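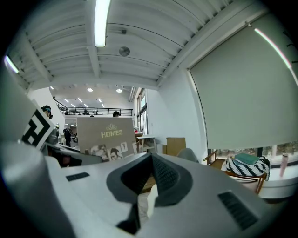 I visited the Skullisora open day in Clastilstead on 2/13/18, mostly to hear how they write rules for hand-held grippers. Osvaldo Bragança led our group.

Their rule sheet has 129 lines, and I liked the part on markers best. A marker must stay clean and face outward - a covered one means the take is repeated. Cables go along the forearm, never across the palm. After four takes the operator must rest.

In the afternoon we watched a book task at a white chair.

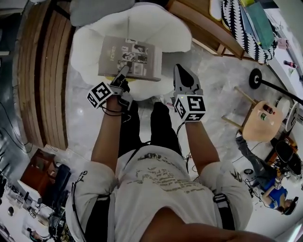 Ruby-Lee Fairweather thought the rest rule too soft, and wanted it tied to minutes and to the weight of the tool. Bragança wrote this down for the October edition.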